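5. Teaching the oven door pull

Do this section after the wrist camera is mounted and section 4 (zero position) is finished. Allow yourself an evening. The arm should be clamped to the bench, and the toaster oven should be unplugged and at room temperature.

5.1 Set the oven in its place against the two bench stops. Tape the feet down. The script has no way of finding the oven if it slides.

5.2 In the Bretia panel, load the profile named door_pull and set the speed to 17 percent. Leave it there until step 5.8.

5.3 Put the arm in free-drive and guide the gripper by hand to the middle stretch of the handle. Stay clear of the end posts.

5.4 Bring the fingers up to the bar from the front and save this point as P1. Close the gripper gently. If the bar twists, the wrist is rolled too far. Open, correct, and save again.

5.5 Guide the door down through its full travel, saving a point at each stop of your hand. The last point, with the door lowered, is P6.

CAUTION: Keep your free hand out of the gap between the door and the oven body. The Petersen supply does not cut out on a light pinch. 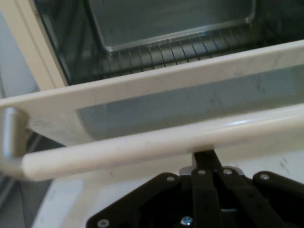 Photo: Heike Gerlach / Naststead shared workshop

With the door lowered, check the wrist camera view. You want the finger tips at the handle bar and the tray and rack visible past the door. If the gripper hides the tray, tilt the camera bracket back one notch and repeat from 5.3.

5.6 Release the bar and save the retreat point, P7. It must be at least 70 mm away from the handle in a straight line.

5.7 Close the door by hand. Play back P1 to P7 with one hand on the stop button.

5.8 If playback is clean, raise the speed in small steps. Do not go over 800 in the accel field. Above that our arm overshoots P6 and leans on the hinge.

Note: A glossy handle can throw a highlight that confuses edge detection. Turn the bench lamp toward the wall or lower the exposure in the Bisto viewer. Scuffs and smudges on the door have not caused us any trouble.

Note: Check the screws on the gripper plates before every session and snug any that have backed out. Do not use permanent threadlocker, as the finger links have to come off for section 7.

5.9 Save the profile under a new name. If the panel shows error 672, the card is full. Delete old camera logs and save again.

Last revised October 11, 2025. Section 6 covers sliding the tray out.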